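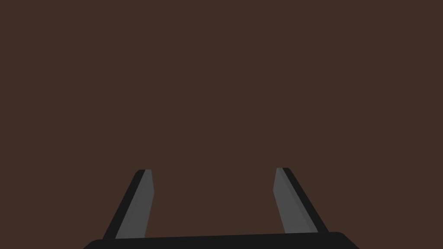
Home | Projects | Teams | Archive | Contact

Drumitmont Student Payload Project: Report on Seed Container Venting
Last updated: May

Our team, led by Jocelyn Buenaventura, tested vent designs for a seed growth container proposed for a high-altitude balloon flight. The container, named Stalleck, must release air during ascent without drying out the growth medium. Afroza Howlader wrote the logging code and checked the pressure data.

Method

Three lids were built, each with a different filter membrane. Every lid was cycled 30 times in the school vacuum chamber – down to the chamber limit, then back to room pressure. Pressure inside the container was logged at 500 readings per cycle. The container was weighed before and after each set.

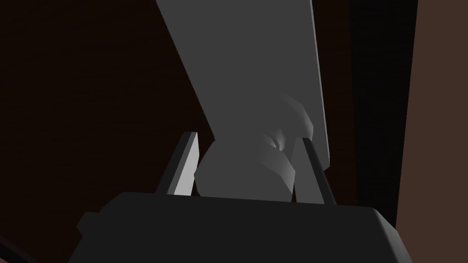
Simulated gripper with its two fingers raised.

Lid A used the coarse membrane and tracked chamber pressure with the least lag. It also lost the most water. Lid B lagged more but held its mass within the limit of 100 milligrams per set. Lid C leaked at the seal, and its results were dropped.
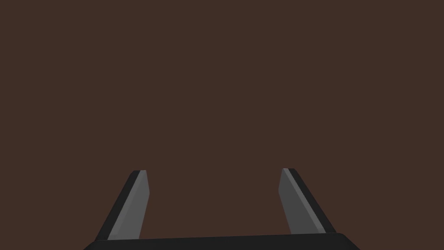 Seed contrast was a separate problem for the germination count. Mondal radish seeds are close in color to the growth medium, and our threshold script missed almost a third of them. A flat, even dark brown like the one behind the gripper fingers gives the script only one background value to remove, but our medium is grainy and needed a local threshold instead. With that change the script matched the hand count on both trays.

Results

Lid B was selected. Germination after cycling was the same as in the control tray. Drift in the pressure sensor was not corrected and remains the largest source of error.

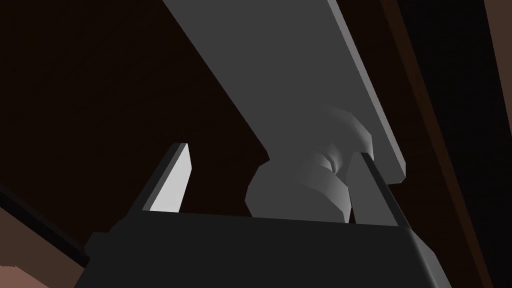
Gripper in simulation, left finger lit on its inner face.

Further work: repeat the Lid B test at low temperature, and extend the log to 2,000 readings per cycle.

Related reports
Sturken Balloon Tracker: Antenna Tests
Battery Heating at Low Pressure
Parachute Release Timing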